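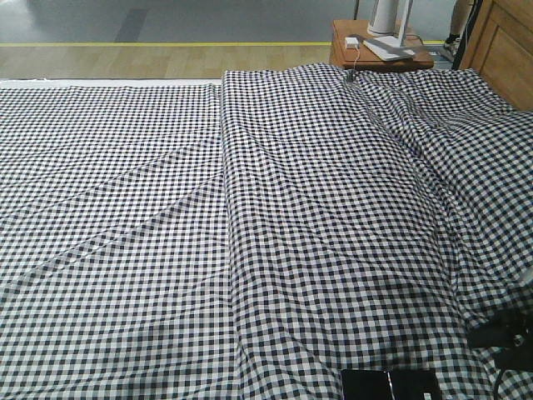

Vekmont 双指夹爪套件：装机、标定和四个月的维护

文：Senga Lennox
2020年12月12日

评测对象是 Vekmont 的双指夹爪套件，装在一台黑色单臂上，工位做的是叠布。套件八月到货，从 Clorton 订的，标价 2,503 元，赶上他们清一批旧包装，实付 2,096 元。原来那套是 Dretmont 的，用了很久，指根间隙越来越大，拧紧以后能撑几天，然后又松。修过两回，第三回就换掉了。

先说结论，免得有人要翻到最后：夹爪本体不错，指面好换，说明书的标定一章写得差，随附的扎带和线夹基本可以扔。做布料的工位我会推荐，做硬件搬运的没有必要买它，普通平行夹爪更便宜也更省事。

下面按装机的顺序写。中间有几段是给已经买了的人看的，没买的可以跳过。

套件里有什么

一个夹爪本体，一副已经装好的手指，一副备用指面，一块过渡板，一包螺钉，一根供电通信合一的线，三个线夹，一小袋扎带，一本说明书。说明书是折页，折得很密，铺开比键盘还大，装机时只好用夹子夹在架子上看。电子版在 Clorton 的下载页能找到，内容一样，图清楚一些。

螺钉分两种长度，混在一个袋子里。长的用在过渡板和腕部之间，短的用在本体和过渡板之间。两种长度差得不多，肉眼放在一起能分出来，单拿一颗就不好说。长的误拧到本体那一侧会顶到壳体内部的限位，拧到底时手感是硬的，很容易以为已经上紧了。我第一次就装错了一颗，夹爪张开到最大时有很轻的一声响，拆下来才发现。建议开袋以后先分堆，拿卡尺量过再动手。

没有扭力扳手。这个价位不送可以理解，但说明书给了扭矩值，又没有写手边没有扭力扳手时怎么办。我们自己有一把，照值上的。

过渡板是通用件，两圈孔，对得上多数小臂的腕部法兰。定位销孔只有一个，另一个方向靠螺钉自己找正，所以每次拆装之后角度都会有一点偏差。这一点后面标定时会再碰到。

机械安装

关机，断电，手臂停到一个腕部朝外、够得着螺钉的姿态。我们停在桌沿外侧，下面是地板，掉了螺钉好找。不要停在布上方拆，螺钉落进格纹布里很难看见，布一抖又不知道滚去哪里。

旧夹爪拆下以后，法兰面擦干净。我们这台的法兰面上有一圈旧螺纹胶的碎屑，不擦的话过渡板坐不平。用棉布蘸一点酒精，转着擦，孔里再用牙签掏一遍。

过渡板先带上四颗对角螺钉，不上紧，晃一晃，确认坐实，再按对角顺序分两遍上到规定扭矩。本体同理。整个过程一个人可以做，两个人舒服一点，一个托着，一个拧。Nanna Brynjólfsdóttir 帮我托了第一次，后来两次拆装都是我自己，托着本体的那只手会酸，别的没什么。

装好以后先不接线，用手轻推手指。两根手指应当同时动，阻力一样。若有一边先动，多半是连杆上的小卡簧没有进槽，拆侧盖能看到。我们这一套没有问题，Vigfúsdóttir 工作室那边同一批的一套有，退给 Clorton 换了一套新的，来回花了一周多。

走线

这是我最不满意的部分。原装线夹是硬塑料的，卡在腕部外壳上，手臂一转到极限角度就弹开。弹开以后线会垂下来，扫过桌面。做别的活也许没关系，叠布的时候线拖过布面，刚压平的地方又被带出褶子，程序以为叠好了，其实角已经移位。

改法很简单。线夹换成带衬垫的金属夹，腕部留出一段余量，剩下的线沿着手臂背面走。余量要在手腕转到两个极限位置时都试过再定。留短了会扯接头，留长了又垂。我的做法是先用魔术贴绑一天，跑完当天的动作再看哪里绷、哪里松，第二天才换成固定的夹子。

接头是带螺母的那种，用手拧到不动之后再带一点点就够了。不要上钳子。螺母外圈是薄壁件，Vigfúsdóttir 那边就夹扁过一个。

另外一件事与夹爪无关，但装机时总会碰到：桌边的其他线。我们有一张木头小边桌放在布的后面，上面有带白色细线的小设备，细线从桌沿垂下来，搭到布上。手臂平时够不到那里，可是换了夹爪以后末端长度变了，以前够不到的位置要重新算一遍。我改了工作区的软边界，把那一角划掉了。更好的办法是把线从桌子后面走，这件事记在单子上，还没做。

控制端

配置软件装在一台华为笔记本上，单独放在旁边的木桌上，不和布料共用一张桌子。机器上贴了张白标签，写着“专业笔记本”和“勿动”。贴标签之后确实少了很多麻烦，以前谁都可以顺手拿去查东西，合上盖子，配置程序就断了。

软件本身能用，界面很旧。安装包不大，第一次启动要选夹爪型号，列表里有五个名字相近的型号，选错了也不报错，只是开合行程不对。型号写在本体侧面的铭牌上，装好之后那一面正好朝着手腕，看不见，所以拆箱时拍一张照片存着。

固件升级要慎重。我们到货时的版本就比下载页的旧，我升了，升完之后原来存的力度参数全部清零，回到出厂值。升级说明里有一行小字提到过，位置在最末尾。升级之前把参数导出来，导出的文件是纯文本，打开就能看懂，升级后再导回去即可。

笔记本设成合盖不休眠、不自动更新。左侧两个口插着线，一白一黑，哪根接什么我按颜色记在单子上，拔的时候不会弄混。桌上两块浅色木板竖着的那个架子离笔记本很近，手臂如果要去那一侧，路径从架子和笔记本中间走，速度要降。我把那一段单独设成了慢速，别的段落不动。
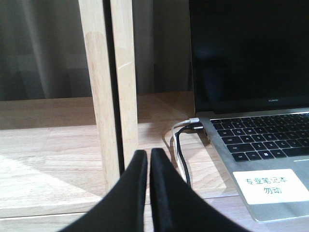 标定

说明书的标定一章只有一页半，讲了零点，没有讲工具坐标。零点简单：在软件里让手指合拢，等电流稳定，按一下记录，再张开到底，按一下记录。合拢时两指之间会留一条很窄的缝，不要为了消掉那条缝去调大力度，指面受力以后自己会贴上。第一次做的人常常在这里停住，以为没有归零。

工具坐标要自己做。我用的是最土的办法，桌上固定一根尖针，让合拢的指尖从四个方向去碰针尖，记下四个姿态，控制器自己解。需要注意三件事。

一是针要固定牢。胶带不行，我用的是一块钻了孔的铝块，底下压着。

二是四个姿态之间要拉开角度。只差一点点的四个姿态解出来的结果看着很好看，残差很小，一换方向就偏。

三是做完以后要验。验的方法是让指尖停在针尖上不动，手腕绕着指尖转，看指尖跟不跟得住。跟不住就重做，不要去手工改数。

前面说过过渡板只有一个定位销孔，所以每次拆下来再装回去，工具坐标都要重新验一次。多数时候偏得很小，做硬件可能就放过去了。叠布不能放过去，因为抓布角的时候手指是贴着桌面走的，高了夹空，低了就压在桌上。

桌面高度也要标。布铺上去以后桌面是软的，不能拿布面当零点。掀开布，在桌子四角和中心各点一下，存成一个平面，再铺布，再把布的厚度加上去。叠过一次以后厚度变成两层，再叠变成四层，程序里要写明哪一步用哪一个高度。听着啰嗦，做一次就好，以后换布只改一个数。

我们一开始没有掀布，直接在布面上点，点出来的平面歪得厉害。布底下有一道没有展开的折，点正好落在折上。查了一个下午才查到那里。

手眼相机

套件不带相机，只在过渡板上留了安装孔。孔位给得合适，支架能自己做，也能买现成的。我们用的是现成支架，装好以后从腕部往前看，两根手指从画面下方伸进来，指尖大致落在中间偏下，操作时能同时看见指尖和指尖前面的布。

相机支架的螺钉会松。每周拿六角扳手试一遍，能动就重新上。上完要重做手眼标定，没有捷径。标定板我们用打印的，贴在平板上，打印纸要贴平，边角起翘就换一张。

光线对结果影响比我预想的大。浅色木桌面上落一块太阳，那一块几乎是白的，纹理全没了。靠窗那一侧有灰色窗帘，拉上以后好得多。布料桌那边是顶灯，光比较匀，问题少。标定尽量在光稳定的时候做，做完以后如果白天晚上都要跑，两个时段各验一次。

曝光锁死，不要用自动。自动曝光碰到黑色手指进出画面就会跳，格纹布跟着忽明忽暗，后面的角点检测一会儿准一会儿不准。锁死以后暗一点没有关系。

叠布时的表现

测试用的布是黑白格纹的桌布料，格子小，重复性强。选它有好处也有坏处。好处是折痕和褶皱把格子线带弯，哪里没有铺平，看格子就知道。坏处是算法容易把一格认成旁边的一格，定位差出整整一个格子，看上去却对得很齐。解决办法是不靠格子定位，靠布边和布角定位，格子只用来判断平不平。

Vekmont 的手指在这类布上抓得稳。以前 Dretmont 那套指尖方，伸到布底下要先推一下，布会往前跑一小段。新的指尖收得窄，而且是圆头，从布边斜着进去，推移小得多。抓起以后提拉，滑脱很少。具体比例我没有做统计，凭的是每天看着它跑的印象，读的人打个折扣就是。

做得不好的有两种情况。第一种是已经叠起来的那一摞。布叠了几层之后边缘是鼓的，圆圆一条，手指进去分不清夹住了几层。有时只提起最上面一层，有时提起两层。夹爪能回传开度，理论上可以用开度推算层数，可是布压缩以后厚度差得太小，读数在噪声里。我最后是改动作，进指之前先在边上压一下，把鼓起来的地方压扁，再从更低的位置进去，好了不少。

第二种是旧折痕。布以前叠过，摊开以后留下一条斜着的直线，布在那里微微翘起，手指平扫过去会挂住。挂住以后整块布被带着走。处理办法是先熨。没有熨斗的话，沿着折痕方向扫，不要横着扫。

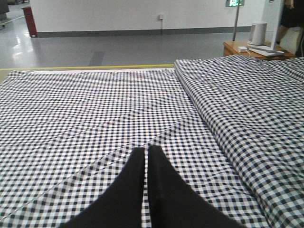

铺平的格纹布与右侧叠起的一段，两指几乎并拢。

力度参数我试了一轮，最后停在出厂值偏下一点。调大没有让抓取更可靠，反而在布上留下两个浅印，薄布尤其明显。调小到某个程度以后，慢速提拉没有问题，快速横移就掉。所以力度和速度要一起调，先把速度定下来，再往下找力度，找到开始掉的那个值，往回加一点。

速度方面，合拢动作不用太快。太快时指尖会把布弹开，特别是刚碰到布边的那一下。我把合拢分成两段，前一段快，接近时慢。软件里没有现成的两段选项，要在控制器那边写两条指令。希望以后的版本加上。

日常维护

每天开机前做这些，花不了多久：

看指面有没有毛絮。格纹布是新布，前几次很掉毛，黑色指面上看得清楚。用粘毛滚筒滚一下，角落里用软刷。

手推一下手指，听有没有异响。

检查线夹，从手腕摸到手臂根部，摸比看快。

空跑一次开合，对照软件里的电流曲线。曲线存一张刚装好时的图，以后每次都和那张比。

每周再加几项。指面用湿布擦，晾干再用。不要用酒精，我用过一次，擦过的地方摸起来发涩，抓布时会粘一下才放开，过了两天才恢复正常。说明书里写的是“中性清洁剂”，没有说酒精不行，应该写清楚。

然后是连杆。侧盖打开，里面有四个小轴，出厂带润滑脂。布料工位毛絮多，絮会裹到脂里，变成灰色的一团。用镊子夹出来，旧脂擦掉，点上新的。量要少，多了会甩到布上，白格子上一个油点很难洗。我第一次就点多了，那块布后来只能拿来垫东西。

每个月验一次工具坐标和桌面平面。桌子放在木地板上，腿底下有垫脚，人走来走去碰一下，桌面就变了。桌子和手臂底座没有连成一体的工位都会有这个毛病，与夹爪无关，但出了问题第一个被怀疑的总是夹爪。

指面更换

这是整套里设计最好的地方。指面靠一个燕尾槽和一颗小螺钉固定，螺钉退出来，指面往前推，整片就出来了，换上新的，推到底，拧回去。熟练以后在手臂上就能换，不必拆本体，工具坐标也基本不变，但我还是会验。

备用指面单买的价钱偏高。一副能用多久看布。我们的第一副用到十一月初换下来，指尖内侧磨得发亮，抓棉布还行，抓滑一点的里衬就开始打滑。磨损是从尖端往里走的，尖端发亮的那一段超过指甲盖那么长就该换了，别等掉布再换。

换下来的旧指面别扔，调程序时用。新写的动作难免撞桌子，撞旧的不心疼。

一次维修

十月里出过一次故障。现象是手臂转到某些姿态时夹爪掉线，软件报通信超时，转回来又好了。断断续续，有时一整天不出现。

先怀疑线。把腕部的线整段拆下来，万用表一头一尾量着，边量边弯，没有断。再怀疑接头，拆开看，针脚没有歪。换到另一个端口，还是一样。

后来 Nanna 提了一句，要在掉线的那个姿态下量，不要拆下来量。于是让手臂慢慢走到容易出问题的姿态停住，断开驱动，手伸过去一点一点摸。摸到腕部后面那个弯时，线皮是绷着的，再往前推一下，接头里就有一点间隙。问题在余量。夏天装的时候留得够，九月里我重新理过一次线，把一个线夹往前挪了，余量被吃掉了一截。平时看不出来，转到极限时正好把接头拽开一点。

挪回去，余量加长，接头重新拧紧。到现在没有再出现过。

顺带检查了供电。夹爪启动瞬间电流比较大，和相机共用一路电源时，相机偶尔会掉帧。这件事说明书没有提，Clorton 的技术支持在邮件里说建议分开供电。我们后来分开了。

技术支持的回复速度还可以，隔天能回，回的是懂行的人。第一封信里把型号、固件版本、电流曲线截图都附上，能省掉两三个来回。
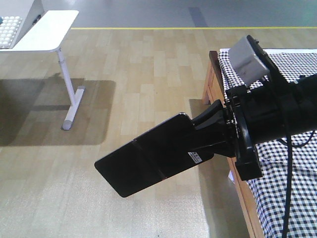

第83期

检修姿态

接着说检修时手臂停在哪里。这一点各家说明书都不写，而每天都要用。

我们把检修姿态存成了一个固定点，名字叫“桌外”。手臂从布料桌右侧伸过来，末端越过桌子的木边，停在地板上方，手里什么也不夹。这样安排有几个具体的用处：毛絮和油不会落在布上，从左边走过来就能看到末端，下方没有东西，失电时即使下沉一点也碰不到桌面。

选这个点的时候试过三四个位置。最早停在布的正上方，擦指面时总有絮掉下去。后来停得很高，要踮着脚看螺钉。再后来停得太靠外，挡住了人从两张桌子之间走过去的路。现在这个位置离那张白桌子还有一大段空地，白桌子那边的人不受影响，布料桌这边也能从两侧靠近。

进检修姿态之前程序要先抬高，再横移，再下降。直接走直线会擦到布边。桌布在木边上搭出来一点，末端低低地扫过去就会勾住。我在程序里把抬高写死了，哪怕起点已经够高，也照样抬一下，多花一两秒。

到位以后按急停，拔钥匙，再伸手。每一次都这样做，换一片指面也一样。夹爪合拢的力不大，但手臂是另一回事。

末端上的标签趁这时候抄下来。字很小，站着看不清，用手机拍了放大，和第一天拍的本体铭牌存在一处。

垂下来的线也在检修姿态里看得最清楚。手臂停在别处时，线和黑色的臂身混在一起，停到桌外，线垂在格纹布前面，黑白对比很明显，长了短了一眼能看出来。我现在每次理线都先走到这个点。

恢复运行的顺序和进来时相反：松急停，上电，低速抬起，回到布上方，空跑一次开合，再恢复正常速度。低速那一段别省。有一次我换完指面把螺丝刀忘在了布上，是低速回去时看见的。

和 Dretmont 的对比

两套都用过，简单写一下差别，供正在犹豫的人参考。

抓薄布，Vekmont 好，主要好在指尖形状。抓厚布，两套差不多。

重量上 Vekmont 略重，手臂全伸时能感觉到末端多抖一下，等它稳下来要多留一点时间。我在每个抓取点前面加了一小段停顿。

噪声上 Vekmont 小。Dretmont 开合时有明显的齿轮声，在一个屋里干别的事的人会抱怨。

维护上各有长短。Dretmont 的壳体是密封的，毛絮进不去，可是坏了也打不开，只能寄回。Vekmont 的侧盖一开就能看到里面，絮进得去，也清得出来。我宁愿要后一种。

软件上 Dretmont 好一些。它的配置软件不清参数，型号也自动识别。Vekmont 在这方面落后不少。

价格上，本体 Vekmont 便宜，指面贵，用得越久差得越小。

给 Vekmont 的几条意见

过渡板加第二个定位销孔。

两种螺钉分袋装。

说明书补上工具坐标的做法，写明指面不能用酒精擦，写明与相机分开供电。

线夹换掉。

升级固件时自动备份参数。

这些都已经写信给 Clorton，请他们转交。对方回信说销孔和线夹会反映，没有给时间。

适合什么人

工位以布料、软包装、袋子这一类东西为主，手边有人会做标定，愿意每周花一点时间清絮换脂的，可以买。实付价和标价之间有时差几百，清库存的消息 Clorton 会挂在下载页的最上面，不急的话等一等。

第一次搭工位、没有人带的，先问清楚过渡板是否对得上自己的法兰，再看看标定这一章能不能自己补齐。补不齐就找能上门装的卖家，贵一点也值得。

只搬硬件的不要买。指尖窄，夹方块时接触面小，方块会在两指之间转。我拿边桌上的一个小盒子试过，提起来就歪。

我们这边下一步是把里衬布也放上来，滑的，比格纹布难得多。备用指面订了两副，还在路上。等跑上一阵，磨损情况再补一段在后面。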